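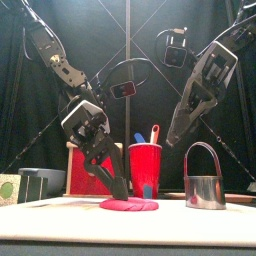

3 min read

17/02/2026

Up too early again. Kitchen freezing, heating doesn't kick in till six and I refuse to touch the dial after last month's bill. Coffee, then the other half of yesterday's coffee.

So. The move. Milagros rang at breakfast, the Grusasano place is ours if we want it, but they want an answer by tonight and the deposit by the end of the week. Said yes before I'd even asked the price. It's 90 more a month than here. Fine. We'll eat beans.

Spent the whole morning on boxes. Didn't get far because I started with the bookshelf, which is the stupid place to start, you just end up sitting on the floor reading. Found the Mukness guidebook with the bus tickets still in it. Found a letter from Mom I'd never answered. Put it in the bag I'm carrying myself, not the van.

The van - need to sort the van. Echeverri quoted 400 for the half day and that's without stairs. We have three flights of stairs. Ruby-Lee thinks her brother can borrow one but her brother thought he could fix our sink too.

Lunch standing up. Toast.

Afternoon was phone calls. Electric people, forty minutes on hold, same bit of piano over and over, then the line dropped. Called back, got a very nice man who did the whole thing in five minutes and told me his daughter was moving too. Water people want a form. The form wants a number off a bill I've already packed. Unpacked the box. Wrong box. Unpacked the other one. Have now got less packed than at lunchtime, I think.

Landlord came by to look at the ceiling stain. Stood under it with his hands on his hips for ages. It was there when we moved in and I have the email to prove it, and I told him so, probably a bit too fast. He said he'd "have a think." There's 2,000 of ours sitting in that deposit and I want every cent.

Went out at four just to be out. Walked down to the river and back the long way, past the school. Daffodils coming up by the gate already, seems early. Cold hands, forgot gloves, felt better anyway.

Ruby-Lee came over after work with soup and tape. Good tape, the kind that tears. We did the whole hall closet in an hour, she is ruthless. Held up my green coat and just looked at me. It's gone. Also gone - the lamp with no shade, the shade with no lamp, the bread machine. I argued for the bread machine. Lost.

She asked if I was sad about leaving and I said no and then went a bit quiet over the soup. It's the window I'll miss. And the lady downstairs singing. Not the stairs.

Signed the thing online at nine. Had to do the signature with my finger and it looks like a child did it. Milagros sent back one word, "finally!!" Keys in May.

Cant sleep now of course. List for tomorow:

form for water
call Echeverri back, ask about stairs
more boxes from the Grodetti shop, they leave them out back before eight
answer Mom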